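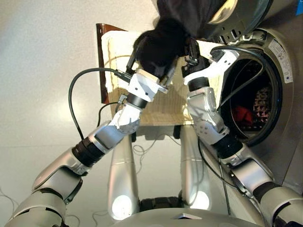 Laundry Corner, June 16, 2020

Hi again! Lots of you wrote in asking how the laundry corner came out, so I've finally put it all on one page. Grab a coffee, it's mostly me going on about washing (sorry, I love this stuff).

The washer is a front loader with a silver-grey stainless steel front, and I'm still a little smitten with it. I paid 900 dollars for it at Jesard, delivery included, after going back and forth for weeks between that and a white one. I do wipe the front down more often than I'd like – fingerprints! – but a dry microfiber cloth takes care of them.

The woven basket was the cheap part, 17 dollars from Fernis, and it's the thing people ask about most. It sits right by the machine, so clothes go from basket to drum without a trip down the hall. I had a tall plastic hamper before and was forever fishing around in the bottom of it for the last sock.

Darks get their own load at our place. Anything fuzzy – sweaters, the thick towels – gets a good shake first, then goes in with nothing that sheds. My dark cycle runs 59 minutes on cold, and I use half the soap I used to. Towels never get softener, they come out softer without it (try it for a month and tell me I'm wrong).

Still on the list: a shelf for the detergent and a rail for drip-drying. I have my eye on one from Pilness, but it's out of stock until July, so for now the wet shirts hang in the bathroom.

If you've got a shelf you like in a small laundry space, leave me a comment with the measurements!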